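Grokmont Class Register: Set-up Guide for Schools
Section 4. Setting up class lists and size limits

Read this section before the school year is opened in the register. You need an administrator login. Teachers and front office staff can view class lists but cannot change the limits described here.

Before you start
Have the final staffing sheet and the list of students with a support plan. If your school shares teachers with another campus, finish Section 3 (Linking campuses) first.

4.1 Create the classes

1. Sign in and open Settings, then School Year.
2. Select Classes and click Add Class.
3. Enter the class name as it should appear on report cards. The name can be up to 24 characters, including spaces.
4. Choose the grade. For a split class, hold the Shift key and choose both grades.
5. Assign a lead teacher. If the position has not been filled, choose Vacant. Do not enter a made-up name as a placeholder, as this creates a payroll record that only Culteck can remove.
6. Click Save.

Note: Classes saved without a grade do not show up in the district report.

4.2 Set the size limit

1. Open the class and click Limits.
2. In the Maximum Students box, type the number in your district agreement. The box is filled with 30 when the register is first installed.
3. In the Support Plans box, type the number of students with a support plan at which you want a notice. The starting value is 3.
4. Under Notify, tick the people who should receive the notice. The principal is always ticked and cannot be removed.
5. Click Save, then Apply to Grade if all classes in the grade have the same limits.

Caution: Apply to Grade overwrites limits already entered for the other classes. There is no undo.

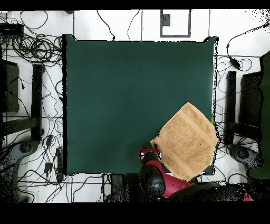
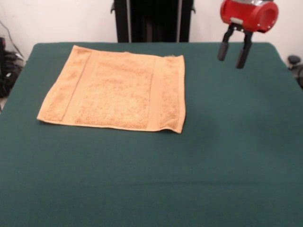 Green cloth with a terry-cloth towel on it, both pictures.

Reading time for this section: 3 min

4.3 Add students to a class

1. Open the class and click Add Students.
2. Search by last name or student number, or click Import to load a file from the district office.
3. Tick the students to add and click Place.
4. Check the counter at the top right of the page. It turns amber when the class is at its limit and red when it is over.

A class over its limit can still be saved. The register asks for a reason and keeps it with the class record, along with the name of the person who entered it. Write a full sentence. "See principal" is not accepted by the district report.

Note: A student in two part-time programs is counted in both classes until the Shared box is ticked on the student page.

4.4 Move a student during the year

1. Open the student page and click Placement.
2. Choose the new class and the first day of attendance there.
3. Click Move.

Attendance up to that day stays with the old class. Grades follow the student. If the old teacher has unsaved marks open, the move waits until those marks are saved or closed.

Caution: Do not delete a student from one class and add the student to another. Deleting removes the attendance history for the year.

4.5 Print the class size report

1. Open Reports and select Class Size.
2. Choose the month. Most districts ask for April as well as the fall count.
3. Click Preview and check that every class has a teacher and a grade.
4. Click Print or Send to District.

If the report comes out blank, check that the school year is marked Open. If totals differ from the office count, look for students marked Shared.

Contacts for this section
Limits and notices: Karim Bouzid, Fostside support desk
Imports from the district office: Aiman Tjoa, Culteck

Continue to Section 5, Attendance codes.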